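Sundry Mechanicals

The Arnora trial, or how I spent 13 evenings in a kitchen that doesn't exist

Wednesday, April 17, 2024

Regular readers will remember that I swore off subscriptions after the meal kit business. So of course I've signed up for another one. Arnora is a simulator you rent by the month. You get a robot arm, a handful of rooms to put it in and a library of small chores for it to get wrong, all of it running on a graphics card somewhere that isn't my spare room. The trial was free, and it came with a workbook by one Eetu Saarinen, who writes like a man filling in an insurance claim. I mean that kindly. I finished it.

My interest is simple enough. I'd like to own a real arm one day, I can't justify the price of one, and my workshop is also where we keep the bikes. Trinity Nakamura from our Thursday group had been using Arnora since summer and kept telling me it would cure me of wanting hardware. I've now had it long enough to have opinions.

Setup

Painless, mostly. It runs in the browser, which I distrusted and then forgot about. My first login put me in a queue for 19 minutes with a progress bar that went backwards twice. After that it was quick. The default room is called Romaddale and has the colour scheme of every rental I lived in at uni, chequered floor included. You can change the floor. I spent longer on this than I'd like to admit and then put it back.

The arm loads already bolted to its base. Joint limits, gripper width and speed all sit in one panel, labelled in words, and I only had to look up two of them. Nii Osei, who reads the forum so I don't have to, says the old panel was all abbreviations and people were quite rude about it.

The number block task

Everyone starts here. There are little cubes with digits on them, and the job is to pick the cube you've been told to pick and put it somewhere sensible. A toddler does this while eating a rusk. I wrote my first attempt in an afternoon, with a cup of tea and a good deal of confidence, and it drove the gripper straight down through the tabletop. Collisions are off by default. I'd have put that on page one of the workbook, Eetu, and maybe in red.

With collisions switched on things got better and also slower. You can view the job from a camera out in the room or from one looking down past the fingers, and I ended up flicking between them constantly. The room view tells you whether the approach is sane. The close view tells you whether you're centred on the block or about to pinch a corner, and it was where I fixed nearly all my mistakes.

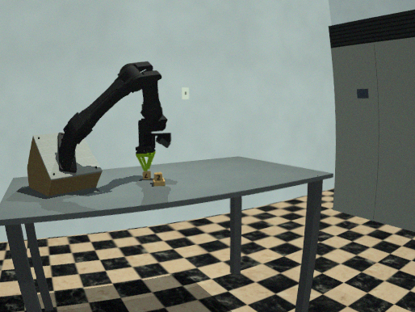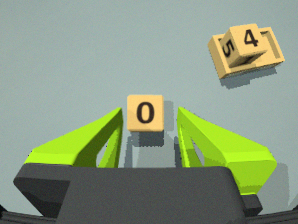
Lime green fingers in both views, and I've grown fond of them.

What I liked

The shadows are more use than I'd expected. When I was judging height by eye I leaned on them all the time, jagged edges and all. Replays are excellent. You can scrub back to the moment it all went wrong, save that moment as a starting point and have another go from there, over and over, until your partner asks if you're coming to bed. I also liked that changing the position of the blocks is one button. My script worked beautifully on the layout I wrote it for and fell to bits on the next one, and I'd much rather learn that in a browser.

What I didn't

Friction. Blocks are either glued to the fingers or made of soap, and the slider between the two has a sweet spot the width of a hair. Valdis Grīnberga posted her settings on the forum and I've copied them without understanding a single one. Bless her.

The logs are dreadful. One failed run gave me 122 lines of warnings, of which the last was the useful one. There's a search box, but it searches the help pages.

Support is a fellow named Bjartur Frandsen, who answers properly and in full sentences, though usually at three in the morning our time.

So, would I pay?

For a month or two, yeah. I looked at Plalerier as well, and it has prettier rooms and a fussier licence, and I couldn't get its gripper to close at all. If you've got an arm on the bench already I don't reckon Arnora adds much beyond the replays. If you're like me, with bikes where the bench should be, it's a decent way to make your beginner mistakes.

Trinity was wrong, by the way. I priced up a real one again last night. I'll try the stacking tasks in May and report back, assuming I can leave the floor tiles alone.

Filed under: robots, things I said I wouldn't buy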